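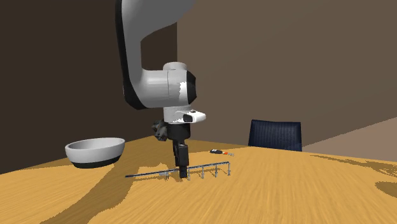

**Stemdale Map Room: cataloguing and conservation of the Abugri coastal charts**
Progress report to the Zalell Fund
Sep 10, 2019
Prepared by Sandamali Howlader

## Position against plan

The grant covers 895 printed and manuscript sheets, mostly coastal charts and harbour plans. To date 330 have full catalogue records. The remainder have a shelf number and a short title only.

Cataloguing is behind the rate set out in the application. The early part of the work went to the bound volumes, where each plate has to be collated against the printed index before it can be described. Four of the volumes have plates bound out of order and one lacks its index altogether. Loose sheets go faster, and most of what is left is loose.

## Catalogue records

Each record gives title as printed, maker, engraver where named, state, scale, orientation, prime meridian, sheet and plate dimensions, watermark and colouring. Henok Woldemariam has revised the rule for dating undated states. We now record the earliest and latest possible year, with the evidence for each, in place of a single estimated year. Records made under the old rule are being corrected as they come up for checking.

Place names are transcribed as engraved, with the modern form in a separate field. Spelling varies a good deal between states of the same plate, and the index search has been changed to allow for this.

## Conservation

Irfan Ngau has treated 36 sheets:

- surface cleaning and flattening
- removal of old pressure-sensitive tape from the folds
- repair of centrefold splits with Japanese paper and wheat starch paste
- rehousing in polyester sleeves

Verdigris damage is worse than the first survey suggested. Several sheets with green outline colour have cracked through along the coastline — these have been set aside untreated until we have advice from the paper lab at Stidden. No aqueous treatment will be given to any hand-coloured sheet before then.

## Scanning

Scanning is done flat at 600 ppi, with a colour target on every sheet. Oversize charts are taken in overlapping sections and joined afterwards. Mawuli Zakaria found a slight scale error in the first joined files, traced it to the copy stand not being level, and has rescanned the sheets concerned.

## Budget

Spending is within the approved total. We ask to move $2,000 from travel to conservation supplies, chiefly sleeves and board in the largest size. The visit to compare the duplicate plates is no longer needed, as scans were supplied on request.

## Next period

- finish the bound volumes
- begin the loose harbour plans, drawers one to six
- put the checked records online
- settle treatment of the verdigris sheets

Ekua Agyeman will send the itemised accounts separately.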